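Filed under: Robots & Automation

1/ Month two of teaching a machine to do chores by doing the chores ourselves, one at a time, with a gripper in hand. The goal for January is 2,000 usable examples. We have 1,049. I used to have hobbies.

2/ For anyone new: you hold the gripper like a very heavy pair of salad tongs, you do the thing, the camera on it records the thing. No robot arm. The arm comes later and takes the credit.

3/ The job this month is "pick up the item, put the item somewhere sensible." Skasteck, who are paying for it, defined "sensible" in a spreadsheet with 700 rows. I have read all of them. Row 212 contradicts row 40.

4/ What counts as a good example: one smooth grab, no dithering, no second thoughts. So basically the opposite of how I have ever picked up anything.

5/ What gets tossed: drops, pauses to scratch your nose, takes where you open the jaw before you get to the shelf, and one full minute of me looking for my coffee. That last one did get a label. The label was "search."

6/ We tried the Gandiment sorting tool to weed out bad takes automatically. It threw out every take by our fastest person and kept the coffee one. We are back to weeding by hand.

7/ People ask if it matters that the office is busy while we record. We want it busy. A model trained in a spotless room falls apart the first time it meets a chair.

8/ Same goes for lights. The Collik set was all shot in one windowless room and the model got very good at that room. Move the lamp and it reached for the wall.

9/ My wrist has opinions about the cable. If you go right to left it behaves. Left to right it climbs over the jaw and waves at the camera. We now record both, on the theory that the model should suffer too.

10/ Small win: left-handed takes are finally in. Before that the model thought every object in the world should be approached from the right, like a horse, or my uncle. (Is that the correct side for horses? Don't write in.)

11/ Afternoon session, office floor, chair by the round table still holding up somebody's plastic bag: 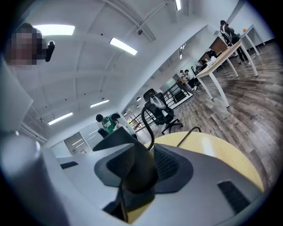 12/ Questions I got in replies

Yes, you do get faster. My first day was painful to watch, and I know because I had to label it.

No, you can't just film your hands. We tried. Fingers do things the jaw can't, and the model gets ideas.

Yes, the Siqueira folks are using the same tongs. Their count is 1,958 and they mention it a lot.

13/ Back on shift at 4. If the total hasn't moved by tonight, assume I'm rereading row 212.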